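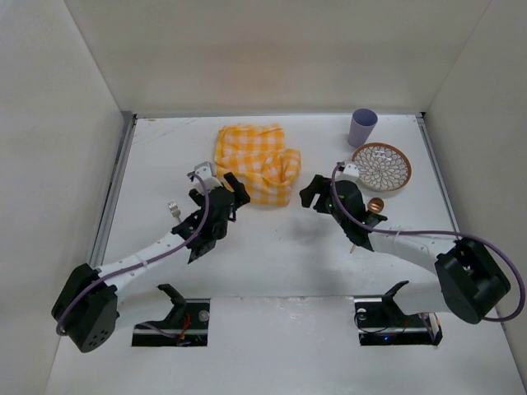
We got to Skevareck a little after nine, when the gate to the old mill yard was already open and the parking lot was half full. The open day runs once a year in October, and it covers the weaving mill, the dye house and the finishing building across the canal. Entry is free. The tour of the dye house costs extra and has to be paid in cash at the gate.

The weaving hall comes first. There are 48 looms on the floor, but only two were running, and that was loud enough. Ear plugs are handed out at the door. The mill makes kitchen towels, napkins and tablecloths, mostly in checks and stripes, and sells them under the name Barasa. A check needs the colors set up in both the warp and the weft, so a change of pattern can take most of a working day. The guide showed us a warp beam being tied in by hand, thread by thread, and let people try a knot. Mine came apart.

From there you cross a footbridge to the dye house. It smells of wet cotton and something like vinegar. The water comes from the Cekau, which runs behind the building, and goes through a settling tank before it is let out again. Yellow is the shade they have the most trouble with - it shows every bit of dirt left in the yarn - so they do it first thing in the morning, in clean vats. The floor is wet and slopes to a drain, so wear proper shoes. Strollers are not allowed in this part.

The finishing building was the quietest stop. Cloth is washed, pressed, cut and hemmed there. Seconds go in a bin by the stairs, usually for a crooked hem or a skipped thread. The guide said a towel should be washed twice before it is any good for drying glasses.

Lunch was in the canteen. Soup and bread, or a sausage roll. The line was long at noon and gone by one.

The shop is next to the gate and sells seconds by weight. I came away with over 19 napkins, none of them quite the same size, and a tablecloth for my sister.

The number 2 bus from Drunari stops outside the gate. The last one back leaves at ten past five, and the stop has no shelter.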